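From: Ewurabena Amegashie
To: lab-automation list
Subject: Re: Open day at Skumia, was it worth the drive?

Selorm Kpodo wrote:

> Did anyone from the list make it to the Skumia open day in March? I had
> a place booked and had to give it up. I'm mostly interested in the
> small-parts cell, the one they said would handle earbuds and cases. We
> have a similar job coming up (mixed plastic parts, nothing bigger than
> your palm, dumped on a table in no order) and I would like to know if
> it is worth asking them for a trial. Also, was Vemance there? Their
> feeder was on the program.
>
> Selorm

Hi Selorm,

I went, with one colleague from Fiadzo. We got there at 9:30 and left after the second session, so I missed the panel at the end. Notes below while I still remember it.

The day was split in two. The morning was talks in the upstairs room. You can skip those, they were the same slides that went around after the Varkia meeting, with a few new charts. After lunch they took people down to the floor in groups of 6, which was a good size. You could get close to the cells and hear the person running them. Our group had 19 minutes at each stop by the schedule, and they kept to it pretty strictly, to the point of cutting off questions.

The small-parts cell was our second stop. The task was earbuds and their cases, in a few colors, lying on a gray marble-patterned table top. The parts are shiny and rounded, so they are awkward to grip and awkward for the cameras as well. The patterned surface was more of a test than I expected from a demo. White and pale parts on gray with white veins is not an easy background, and most vendors would have put down a black mat.
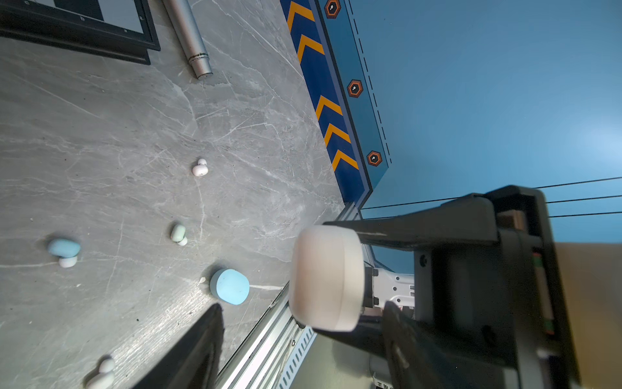
Does the cell need a fixed position for each part? Parts can be put down anywhere in the work area, at any angle, and the system looks for them again before every pick.

The engineer told us they had run 500 picks on this set of parts in the week before the open day. I asked for the success rate and she said they would send it to people who left an email address. I left mine and have not heard back. When I get the number I'll post it here. Until then I would not put anything in a proposal based on what they said on the floor.

What I saw for myself: the cases went better than the earbuds. With a case there is a decent amount of surface for the fingers to close on. The earbuds were slower. Twice the arm came down, closed, and came up with nothing, then went back for another try without anyone stepping in. The second try worked both times. One earbud was picked up by the stem and swung around in the fingers, and the engineer stopped the cell and took it out by hand. She was open about it and said the finger pads are due to be changed.

Speed was not great. They had a sign on the cell saying 52 parts an hour, and what we watched seemed in line with that. If your job is on a shift with people waiting for the parts, that will be too slow. If it can run overnight it might do.

On your other question, Vemance had a table but no working feeder. They said it was held up in shipping. They had a video and a stack of brochures. I took a brochure and can scan it if you want it, but there are no prices in it.

Things I asked that may save you a call:

Changing over to a new part takes them most of a day if the shape is close to something they already have. For a new shape they want samples mailed in ahead of time.

They will do a trial at their site with your parts. They would not give me a price for it in front of the group.

The software logs every pick with a picture, and the customer keeps the logs. My colleague cared about this a lot more than I did, but it seems to be a point where they differ from Varkia.

They do not supply guarding. You have to sort that out with your own safety people.

Would I ask for a trial? For your parts, yes, as long as you send the worst ones. Don't let them choose from the box. I'd include a couple of clear or glossy pieces if you have them, since we saw nothing transparent all day.

Parking was a mess, by the way. If they do another one in the fall, use the lot behind the building.

If anyone else on the list was in a later group, I'd like to hear how the cell was doing by then.

Ewurabena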